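Okay, so the short story draft is finished. I typed the last line on Sunday at maybe one in the morning, closed the laptop, and then opened it again to check that I'd saved, because I am that person. It's 3,917 words. The anthology Ningsih Pangaribuan is putting together wants stories of up to 4,000, so I've got a tiny bit of room left and I already know I'm going to want all of it.

The story is called "Chaudhry" for now. That's the name of the ferry in it, and it will probably not be the title by the time anyone else reads it. My titles never survive. The last one went through 4 of them and ended up with the name of a street that's only mentioned once.

What I've been wrestling with this week is the middle. The beginning came easily (two sisters, a boat that's late, a suitcase neither of them packed) and I've known the ending since last winter, but between them I had this long saggy stretch where everyone stood on the dock and had feelings. I like feelings! I just didn't need 300 words of them in front of a vending machine.

Marlina Sumampouw read it for me and wrote "are they going to get on the boat or what" in the margin of page six. She was right and I sulked for a whole evening. Then I cut the vending machine, moved the argument up so it happens while they're still looking for parking, and suddenly the younger sister had something to do with her hands and a reason to be mad.

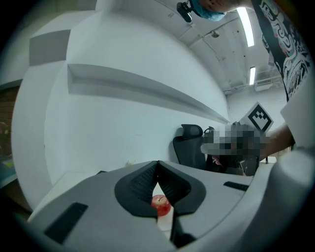 The argument still isn't quite there. Right now the older one wins it too easily, and I think that's me being the older sister in real life and wanting a point on the board. I'm going to try rewriting that page from the younger one's side, just for practice, and then see if any of it can be stolen back. Tharun Chacko from my Skilta writing group does this with every scene he gets stuck on and swears by it. He also writes longhand in green ink, and I'm not ready for that level of commitment.

Speaking of Skilta, we're meeting in the evenings again and I've missed those people so much. Fikri Pattinasarany brought the opening of his fantasy novel, the one set in Turkix, and I'm a little jealous of how good it is. There's a toll collector in chapter one who gets maybe half a page and I would read a whole book about her. I told him so, and he looked worried and said she dies in chapter two. We had words.

Oh, and the other book! I haven't forgotten it. The Huvlow manuscript is sitting at page 103, where it has been sitting since January, and I open the file every so often and change a comma. I keep telling myself I'm letting it rest. I do have a note on my phone that says "what if the aunt knew the whole time," which I think could fix the second half or else wreck the first, so that's waiting for me once the story is sent off.

Next up is reading the ferry story out loud, start to finish, with the door shut. I always find at least one word I've used in every single paragraph. Last time it was "slightly." I'm betting on "quiet" this time, so if you see me deleting quiets all week, that's what's going on.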